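What We Took Home from the Rernwood Open Day

The drive to Rernwood was longer than I'd hoped, but I would do it again tomorrow. We're a small kitchen-services outfit trying to work out what to put in next year's equipment budget, and the open day at Alipour let us see table-top work up close before we sign anything.

First stop was the planning talk, and it was packed! The speaker put up a sample budget where the arm itself was 58 percent of the total. The rest went to grippers, mounting, tables, training and spares. Our own draft had almost nothing for spares, so I spent the coffee break scribbling in the margins (and missed the pastries).

After that we went down to the work area, which was the part I'd come for. They had handling going on with ordinary bowls, dishes and trays, the same sort of thing we deal with all day. I asked far too many questions about finger wear and how often a set gets swapped. The answer was to plan on 2 sets per station in the first year and see how it goes. Zollusel, who had a stand by the stairs, quoted us a lead time of 91 days on custom fingers – a lot longer than I'd guessed, and it pushes our order date back to November at the latest.

I also liked the leasing table run by Kakance. They'll do a trial lease with the payments counted toward purchase, and they were very open about what isn't covered. Fingers aren't. Neither is the table, so we'd have to supply our own and make sure it doesn't wobble. My colleague is already measuring ours.

Parking was free, lunch was a decent soup, and the building is easy to find once you ignore the sign at the roundabout. If you go to the next one, get there early and bring your floor plan. The people at the planning desk will draw right on it, and ours came home with five changes, all good ones. The revised budget goes to our owners on August 31, 2026, with a proper line for fingers this time. 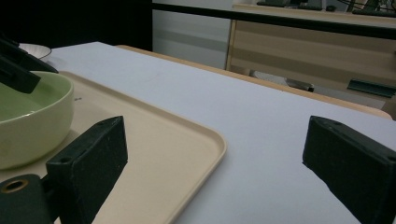
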